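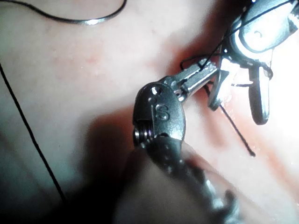

# In Defense of the Small Bag

I have been playing Helbridge again, for the third time start to finish, and once more I find myself wanting to stick up for the part of it that everybody complains about. I mean the bag. You get 16 slots in it, you get them in the first ten minutes, and you never get another one for as long as you play. No upgrades, no clever pouch sewn by a grateful widow, no mule. There is a chest at each inn and the chests don't share, so whatever you leave in Drumari stays in Drumari until you go back over the pass and get it.

I know how that sounds. When I first read it on the back of the box I nearly put the thing back on the shelf (I had just come off a long, happy stretch with Sarkus, where you can carry four hundred cheeses and a rowboat and nobody bats an eye). I like picking things up. I am the kind of player who opens every drawer in every kitchen, and the idea of a game telling me I had to leave the spoons where they were struck me as a little bit rude.

What changed my mind was a lantern. Early on, in the flooded cellars under the tannery, you find a brass lantern that burns for a very long time and throws a nice wide circle of light. It takes up two slots. I carried it everywhere for most of the first playthrough, grumbling, because I was scared of the cellars and had got it into my head that the whole game would be like that. So I went through the hill country with fourteen slots while everyone else presumably had sixteen, and I left behind a suit of good mail and a whole set of alchemist's glassware, and I could tell you to this day which ditch I left them in. I couldn't tell you a single thing I left behind in Sarkus. I never left anything.

I think about that a lot when people say that inventory limits are "just friction." Of course they're friction! So is a hill when you're on a bicycle. A game where I can carry everything is a game where I own a long list, and I scroll up and down the list now and then when I need a potion. A game where I can carry a few things is one where I know my things. I knew that lantern. I knew that if I sold the rope I would be walking the long way around the gorge, and I sold it anyway, for a very silly hat, and walked the long way around, and met the old ferryman I would otherwise have missed.

Skinner is the other half of the argument. He's the peddler, for those of you who haven't played, and he turns up on the road when he feels like it and buys whatever you have at what I would call insulting prices. People hate him. There is a very long and very funny thread about how much people hate him. But consider what he would be in a game with a bottomless bag: a man you unload ninety wolf pelts on every couple of hours, click click click, thank you, goodbye. In Helbridge you come around a bend with a full pack and a bad feeling about the next valley, and you see that ridiculous red umbrella, and it is like seeing a friend's car in the parking lot. I once handed him a silver candelabra for less than a loaf of bread and felt I had got the better end of it. By the time the credits rolled I had 2773 coins to my name, which is nothing, and I could remember where a fair number of them came from.

Now, my friend Kinga Pintér thinks I am being sentimental, and she has put 174 hours into this game, so she has earned her opinion. Her complaint is that the bag is fine for the first half and then the quests stop respecting it. There is a stretch after the abbey when you are handed the reliquary, the three keys and the bishop's awful book, none of which can be dropped or stored, and suddenly you are playing with eleven slots through the hardest part of the game. She's right. I have no defense for the book. If a game is going to ask me to choose what I carry, it should let me do the choosing, and a quest item I can't put down is the designer's hand in my pocket. Give the keys a ring, for goodness' sake. Everybody has a key ring.

She also says, and here I only go halfway with her, that the limit sends people running to the guides. Why gamble on the glassware when you can look up whether you'll need it? I did look things up, the second time through, and I enjoyed that run the least of the three. Every slot was spoken for before I left town. I carried the correct objects to the correct places and I got home a good deal sooner, and I don't remember any of the ditches. I'm not sure I can blame that on the bag, though. I was the one who opened the guide.

The patch in July is going to add what they are calling a relaxed mode, with a shared chest and double the room, and I have seen some people acting as though somebody had painted over a church ceiling. I can't get worked up over it. My sister-in-law, Marisol Arango, gave up on Helbridge after 4 evenings, worn out by the shuffling back and forth, and she is a person who would love the ferryman and love the bells at night in Drumari. If a bigger bag gets her as far as the bells, then by all means give the woman a bigger bag. She works hard and she has two little boys and she doesn't need homework.

I would only ask that the small one stay the default, and that the menu not be shy about it. So many games now seem embarrassed by their own rules, and they tuck the interesting version away under a label like "Survival" or "Hardcore" with a skull next to it, as if wanting to think about what's in your backpack were some kind of stunt. I am a middle-aged woman with a bad shoulder and a cup of tea. I play on normal. I'd like normal to include having to decide about the lantern.

I left it behind this time, by the way. It's in the chest at the first inn, next to the rope, and I've been carrying candles and getting along all right so far, though I haven't been down to the cellars yet.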